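Show it slowly, or don't bother

Most of the arguments I read about teaching robots by demonstration are about how many demonstrations you need. The figure that comes up again and again is 1,000, as if there were a counter on the wall and a prize at the end of it. I think the number matters far less than who is doing the showing, and how much care they are allowed to take over each one.

Putting a desktop computer together is a good test of this. A person who has done it a few times fits a graphics card without thinking. You line up the bracket, feel for the slot, press until it goes home. Ask that same person to do it through a remote-controlled arm and most of what they know is suddenly no use to them. They have to work from a picture, with two stiff fingers, and they can't feel the edge of the board through them.

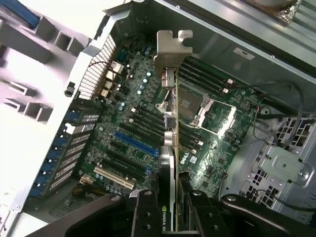 Grultberg, 22 May 2019

I spent part of this spring at the Jadunine workshop, trying my hand at the controls and watching people who were much better than me. My first attempts at a memory module were poor. I came in at a slant, backed off, came in again, and then held still for a long while trying to decide what to do. All of that was recorded. If a robot had learned from it, it would have learned to dither.

The usual answer is that bad attempts wash out if you collect enough good ones. I don't believe it, or at least I don't believe it for this sort of work. Wiping a table forgives you. A card edge in a slot doesn't. When 14 people each have their own way of tilting the card, the average of them is a tilt that none of them would use.

What worked better, to my eye, was dull. One operator, one way of doing it, and a rest after every 30 minutes at the controls. The parts went back to the same places between attempts. The operator said out loud what the next move was before making it, which sounded silly for the first morning and then stopped sounding like anything.

There is a fair case for guiding the arm by hand instead. You take hold of it and push it where it should go, and your own wrist tells you when something is stiff. I like it for teaching a path through open space. Inside a computer case I like it less. Your arms get in the way of the cameras, and you end up steering by your own eyes, which the robot hasn't got. With remote control you can be made to look only at what the robot will see. That is uncomfortable and it is the whole value of it.
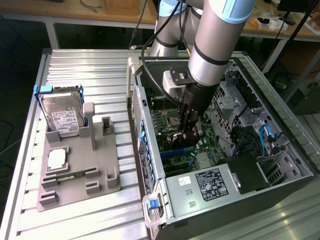

De Bruijn wrote back after reading an early draft of this and disagreed with nearly all of it. The hesitations, the reply said, are the useful part: a robot that has only ever been shown clean insertions has no idea what to do when one goes wrong, and it will go wrong. Throw away the fumbles and you throw away the recoveries with them.

I have thought about that a good deal and I'll give up half the ground. Recoveries should be shown. But they should be shown on purpose, by someone who sets the part down crooked and then puts it right in a steady way. That is a different thing from a tired person guessing. If you mix the two in one pile and give them the same label, you have no means of asking for one without getting the other.

Two arms make all of this harder. The operator has to decide which one moves and which one waits, and waiting is a thing you have to teach as well. At Lellden, where I went last December, new operators are kept on one arm for their first 4 weeks. People grumble about it. I grumbled about it, and I was only visiting. 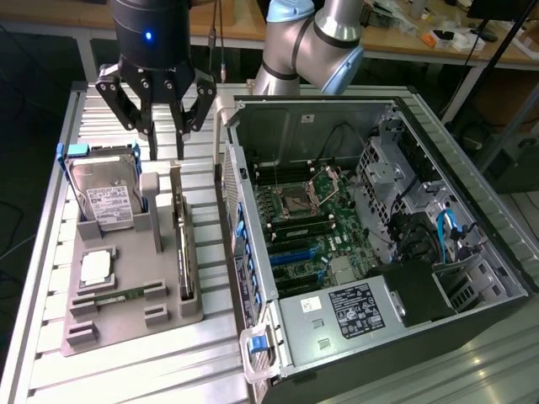
Both arms over the bench, with the case open and parts set out in the tray.

The cost of doing it this way is plain enough. You get fewer demonstrations in a day, and whoever pays for them will want to know why. Operators need proper training and proper pay, and they should be able to mark an attempt as poor without it counting against them. At the moment, in too many places, the quick worker with the full tally is the one who gets kept on.

I would start by changing that. Let the operator watch each attempt back before it is saved, and let them bin it. It adds a few minutes, and the operator is the one person in the room who knows whether they meant to do what they did.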